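Kitchen robots get their first lessons on a simulated table

WIRNLEY -- A group working on household robots in Wirnley has begun teaching kitchen tasks by remote control inside a computer simulation, the project's leaders said on Apr 25, 2023.

The project, called Danladi, uses a simulated table set with dishes, a board and fruit. A person sits at a desk, holds a handle in each hand and steers the robot through a task from start to finish. The software records each movement of the arms along with the view of the table. Those recordings are then used to train a control program that is meant to do the same job without a person at the handles.

"You are showing it what to do, the same way you would show a new hire," said Noemi Whitlock, who leads the project. "The difference is that a new hire gets it after two tries. We are asking our operators for 50 on each task, and we throw some of those out."

The first tasks involve picking up a single item and moving it to another spot. Whitlock said the group chose kitchen items for their mix of shapes. A flat plate has to be gripped by its rim, while a lemon can be picked up from almost any side but rolls if the fingers close unevenly.

Operators train for 4 days before their recordings are kept. Chidubem Garba, who was among the first to finish, said the hardest part was learning to slow down.

"Your hands want to go at the speed you would go at home," Garba said. "The arm follows, and then you have a jerk in the recording, and the program learns the jerk too."

Garba now checks other operators' work, looking for long pauses and for places where the gripper closed too early. A run with a small correction in it is usually kept. The group wants the program to see how a person recovers from a bad approach -- something a perfect run does not show.

The simulated lemon rests on a marble board at the left of the table, with a second yellow item on the gray square at the lower right.
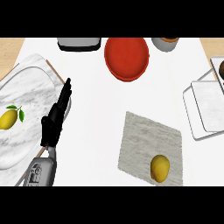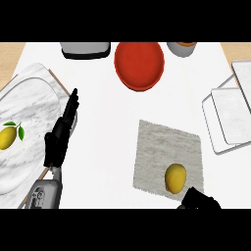
Real arms to follow

The group plans to repeat the lessons on physical arms in December at a workshop in Grinstead. Kęstutis Pētersons, an engineer on the project, said the simulation lets operators practice without breaking dishes, and a table can be reset in 2 seconds.

It has limits, he said. Cloth is hard to simulate well, and so is the way a smooth plate slips between two hard fingers. He expects some of the recordings will be of little use once the real arms are running.

Dirkness, a local equipment supplier, is lending the desks and hand controls through the end of the project. The group has 26 tasks on its list. Whitlock said the later ones call for both arms, such as holding a dish steady with one gripper while the other places something on it.

Chinyere Olatunji, who schedules the operators, said evening shifts will be added next month. Applicants do not need any background in robotics.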